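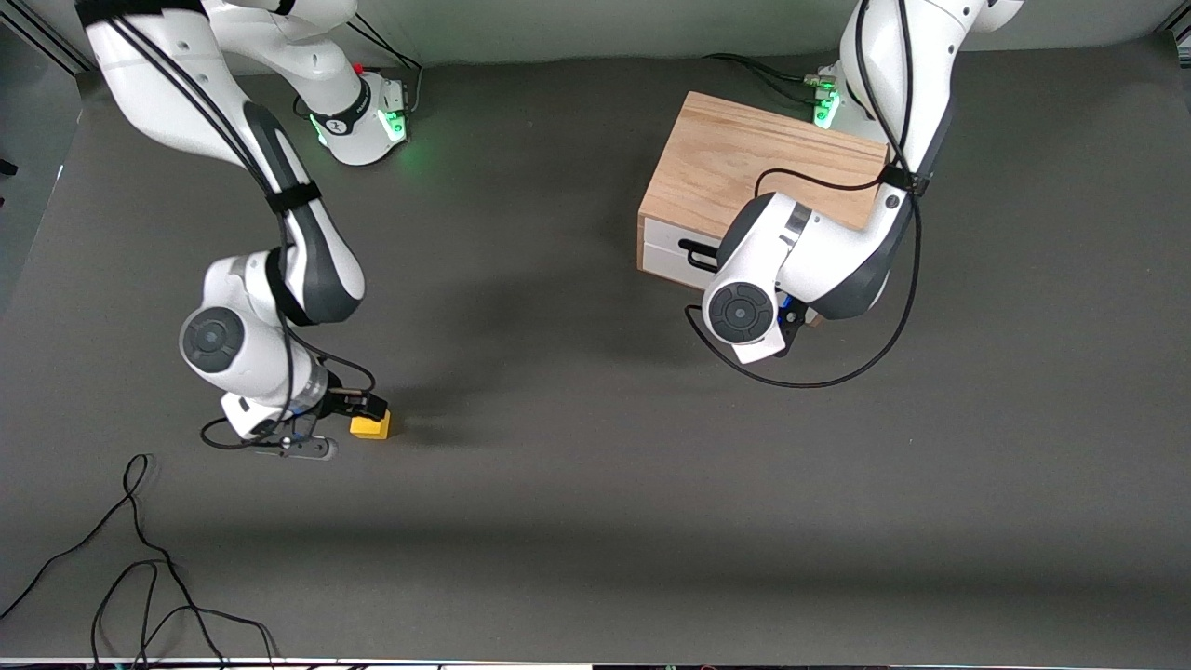 Angus Galbraith wrote in to say that Sitcombe lost Saturday's game in the third quarter, when they quit guarding the corners, and that the final score had little to do with it.

He has a point. Sitcombe gave up 3 open looks from the left corner in the first two minutes after halftime, and Fullow made every one. The coaches called for a switch on defense, but the forwards were slow getting out and the lead was gone before the next timeout.

Ahmadpour kept it close for a while. She drove to the basket, drew fouls and hit her free throws - something this team has struggled with since September. She also played the whole second half, and it showed on the last few trips down the floor.

Attendance was 1571, the best of the season. Another 40 people watched on the screen in the lobby once the doors were closed.

Next up is Plinoma, at home. They like to run, and their bench is deeper than ours. Expect Sitcombe to start the bigger lineup and try to slow things down. The first 300 fans through the gate get a free program. Parking is behind the gym only - the side lot is closed for paving.

2 min read

We use cookies to remember your settings. Accept | Manage

© 2021 Sitcombe Basketball Newsletter | Contact | Back to top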